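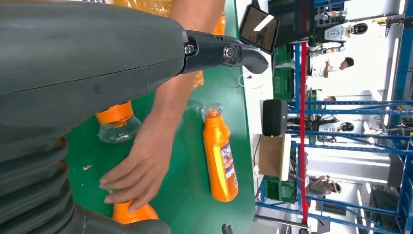

Forum > Arms and Grippers > Faults and Safety

4 min read

Gripper lets go of bottles, but only when someone's hand is near

We have an Olturon arm on a tabletop sorting job: household stuff, bottles, bags, wrappers. It picks a bottle, lifts it, carries it most of the way and then opens its fingers over nothing in particular. Fine, I thought, bad grip. Except it does this almost only when one of us is reaching in to set up the next item. On its own it has done 53 picks in a row without a drop. With a person at the table it manages maybe four before it flings its arms up, so to speak.

I have swapped the finger pads, re-run the force calibration and spoken to it sternly. The log says "released: normal" every time. The arm itself doesn't stop, which bothers me more than the dropping. Detergent bottles mostly, caps on, so far.

Any ideas? Running the Stoltent safety add-on, default settings.

Govport

Bad gripper. Ours did that and we bought a new one and it was fine for a while.

Hrubý

I would leave the gripper alone for now. "Released: normal" means something told it to open and it obeyed, so look for whoever is doing the telling.

On our setup the add-on had two outputs on the presence signal. One was meant to slow the arm. The other was a spare, and some earlier genius had mapped it to the gripper's open input, presumably so it would let go of anybody it grabbed. A decent thought. In practice a person leaned in, the arm carried on at full speed because the slow-down line was never enabled, and the fingers opened. So we had a safety system that threw things at people.

Power the arm down, open the I/O page and see what is listed against gripper open. If there are two entries, you have found it. Don't just delete the second one and go back to work. Get the slow-down or stop working first and test it with a foam block on a stick, well out of reach, before anybody puts an arm in there again. Until then, hands off the table while it's enabled. Yes, it makes setup tedious. We used a long plastic ruler and felt ridiculous for more than 2 weeks.

Also check what opening on a stop does with a full bottle held high. We ended up with hold on stop and a manual release, after having somebody qualified go over the risk assessment, and you should get yours looked at too. A default is only what the last person left in the box.

Stoltent_survivor

Same as Hrubý, it was the mapping. In my case the label on the I/O page said "reserved", so I had scrolled past it every morning since April. Print the page and go down it with a pencil. And save a copy of the config before you change anything, I did not, and that was its own afternoon.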